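Household Tips | Hosting & Community Events

Feeding a crowd at the hall: what I'd skip

Every arts festival newsletter has a list of hints for the supper table, and most of them were written by people who have never washed up after one. I'm not convinced by half of it.

Take the rule that you chill cups overnight so the punch stays cold. I tried it for the Forodden film night and couldn't taste any difference by intermission. Freeze a block of juice in an ice cream tub and float that.

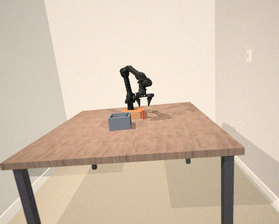 Colour-coded napkins for allergies? Guests take whichever colour they like. Write the ingredients on a card, in big letters, and tape it down.

Then there's vinegar for candle wax on tablecloths. Jelle Van Leeuwen swears by it. I've only ever had luck with brown paper and a warm iron - and even then not on red wax.
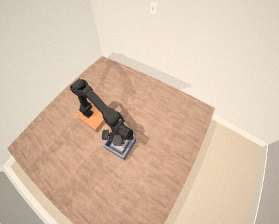

As for hiring an urn, the usual advice is to get the biggest going. A 20 litre one takes ages to boil, so fill it before you put out a single chair. Two smaller ones suit me better, on separate circuits if your hall is as old as ours.

Don't iron the bunting. It's up near the ceiling.

343 shares | 20 comments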